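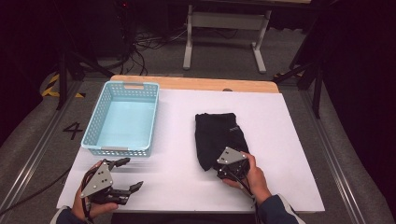
Six months with the Troltoneck folding laundry rack

I put off buying a decent drying rack for most of my adult life. We had the usual wire thing that came from a hardware store when we got married, and it leaned, and it pinched fingers, and every so often in the middle of the night it would let go of its own legs and lie down on the bathroom floor with all the towels on top of it. My husband would say "rack's gone" without even waking up properly. So when my brother-in-law Pravesh told me he'd bought the Troltoneck and liked it enough to order a second one for his mother, I finally gave in and got one too.

I've had it since November, so it has been through a whole winter in a house with four people and no dryer. (We do have a dryer. It broke, and the repair cost more than I wanted to pay, and after that I got sort of stubborn about it.) I think that's long enough to tell you how I feel.

Setting it up

It comes in one long flat box that is heavier than you'd guess. The rack itself is already put together, and all you have to do is push on the feet and screw in the top rail. The screws are the kind with the six-sided hole, and there's a little wrench in a bag taped under one of the flaps. I missed the bag, naturally, and used one from the junk drawer, which fit fine. The instructions are on a single sheet with drawings and hardly any words. Step 3 has the rail upside down, or at least it did on mine, so look at the rail in your hands and trust that instead. The little notches face up.

From opening the box to hanging the first sock took me 26 minutes, and that included stopping to make coffee and answer the door.

Using it day to day

There are three tiers, and the two side wings fold out and lock at two heights. I keep one wing high for shirts and the other low for the small stuff, which is a good arrangement for us because my youngest can reach the low one and is supposed to be in charge of his own socks. The bars are coated with something smooth and slightly rubbery. Nothing has rusted and nothing has left a mark on a white shirt, and I can't tell you how many white shirts the old rack ruined.

The bars are a nice thickness, too. I didn't think I'd care about that, but thin bars leave a hard line across the middle of everything, and with these I can hang a knit sweater over two bars and it comes off looking like a sweater. Black T-shirts, which my older son wears to the exclusion of all other clothing, dry flat enough that I just fold them straight off the rack and they go into his drawer. I haven't ironed one since Christmas.

It holds a full load from our machine, and one and a half if you're sneaky and put things on hangers along the top rail. Bed sheets are the weak spot. A queen sheet has to be folded in four to stay off the floor, and then the inside takes forever, so I've gone back to throwing sheets over the banister like my grandmother did. If sheets are most of your wash, I'd look at something taller.

I had a Kindunix before this for a short while – my sister lent me hers – and it was lighter and easier to carry upstairs, I'll give it that. But it swayed if you so much as brushed past it with a vacuum cleaner. The Troltoneck stays put. The price of staying put is that you won't want to haul it from room to room, and the wheels only go on two of the four feet, so you have to tip it like a wheelbarrow. On carpet that's a chore.

The things I'd change

The wing locks are stiff. They're plastic tabs you squeeze from both sides, and for the first couple of weeks I needed both hands and some language. They've loosened up nicely now. My mother-in-law has arthritis and she leaves hers open all the time, wings and all, which rather defeats the purpose of a folding rack, though she says she likes having it out and she puts her newspapers on it.

One of the rubber feet came off in January and I couldn't find it anywhere. I wrote to the store on a Thursday evening and a very kind man named Rhydian Gape wrote back the next morning and mailed me a set of four, no charge, with a note. I've since found the missing foot inside a rain boot.

I also wish it came in another color. It's gray or a different gray.

Would I buy it again?

Yes, I would, and I'd buy it sooner. It folds down to 7 inches and slides in behind the bedroom door, where the old one never fit, and I no longer hear anything crash at night. If you live alone or wash small loads I think it's more rack than you need, and you'd probably be happier with something that hangs over the tub. For a family, or for anyone who has gotten stubborn about a dryer, I'm very glad to recommend it. Do measure your doorway before you order if you plan to move it around open, as it only just squeezes through ours with one wing down and somebody holding the cat.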